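SPORTS MODELING 2 – HANDOUT 6
Reading and building a match preview: from team ratings to result probabilities

Reading for this week: sections 1 to 4 of the Juhl course reader. Bring your own rating sheet from Handout 5.

1. What a preview has to deliver

A match preview makes a claim about the chances of three results: home win, draw, away win. Most published previews hide that claim behind recent form, injuries and past meetings. In this course the claim is written down first, as three numbers that add up to one, and the prose comes after.

We work throughout with the fixture Erine v Rusville from the practice league. The league has 21 clubs, each playing the others once at home and once away, so a full season is 40 matches per club. The practice data stop after round 18.

2. Attack and defense ratings

For each club we keep two ratings. The attack rating is goals scored per match divided by the league average. The defense rating is goals conceded per match divided by the league average. A defense rating below 1.00 is good.

Home and away ratings are computed separately. With nine home matches and nine away matches per club the samples are thin, and one heavy win moves the rating a long way. Two corrections are allowed in the exercises:

– Cap any single-match score at four goals per side before averaging.
– Pull each rating halfway toward 1.00 until a club has played ten matches at that venue.

Apply the cap first. Several people applied them in the other order in Handout 5 and got ratings that did not match the answer sheet.

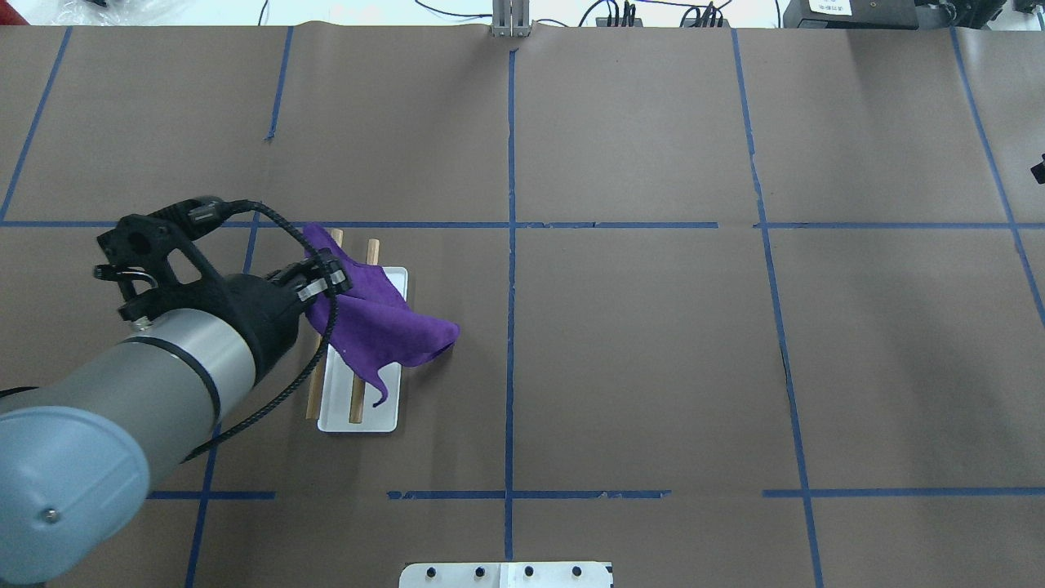
3. Expected goals for each side

The expected goals of the home side are the product of three terms: home attack rating, away side's defense rating, and the league average for home goals. The away side is treated the same way with the away average.

Erine, home attack: 1.20
Rusville, away defense: 1.10
League average, home goals: 1.50
Expected goals, Erine: 1.20 x 1.10 x 1.50 = 1.98

Rusville, away attack: 0.90
Erine, home defense: 0.80
League average, away goals: 1.25
Expected goals, Rusville: 0.90 x 0.80 x 1.25 = 0.90

Keep two decimals at this stage. The term "expected goals" is used here for the mean of the scoring model. It is a different quantity from the shot-based figure of the same name, which we take up in Handout 8.

4. From expected goals to a result

Assume that each side's goals follow a Poisson distribution and that the two are independent. Fill in a score grid with home goals down the side and away goals across the top, from 0 to 6. Each cell is the home probability for that row times the away probability for that column.

Cells below the diagonal are home wins, cells on it are draws, and cells above it are away wins. Sum each group. The grid leaves out scores of seven or more, so the three sums fall slightly short of one. Divide each by their total.

The independence assumption is known to be weak for low scores. Models of this type tend to give too few draws, 0–0 and 1–1 in particular. No correction is required this week, but state the weakness in your write-up. 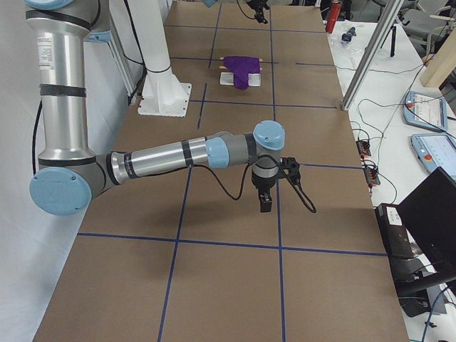 5. Comparing with a quoted price

A decimal price of 1.60 on the home win implies a probability of 1/1.60, or 0.625. The implied probabilities for the three results add up to more than one, and the excess is the bookmaker's margin. Remove it by dividing each by their sum before making any comparison.

A gap between the model and the adjusted price has several possible sources. The market may know of an absent goalkeeper. The ratings may rest on too few matches. Check both before you describe a price as wrong.

6. Recent form

The Clindus worksheet tests whether results in the last five matches improve the forecast once the season ratings are included. In the practice data the gain is very small. A long winning run usually contains several weak opponents, and the ratings already carry most of what the run tells us.

Form tables may be quoted in a preview as background. Do not adjust the three probabilities by eye after quoting one.

7. Exercises

a) Complete the score grid for Erine v Rusville and report the three probabilities.
b) Repeat with Rusville at home, using the ratings on the Clindus worksheet.
c) A forecaster names the correct result in 71 percent of home wins and never predicts a draw. Explain why this figure alone says little about the forecasts.
d) Write a preview of about 40 lines based on your answer to (a). The probabilities go in the first paragraph.

Hand in by Thu 10 November, on paper, with the grid attached.

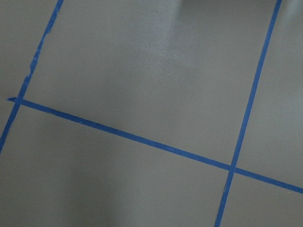 Fig. 3. Gray surface with blue tape lines.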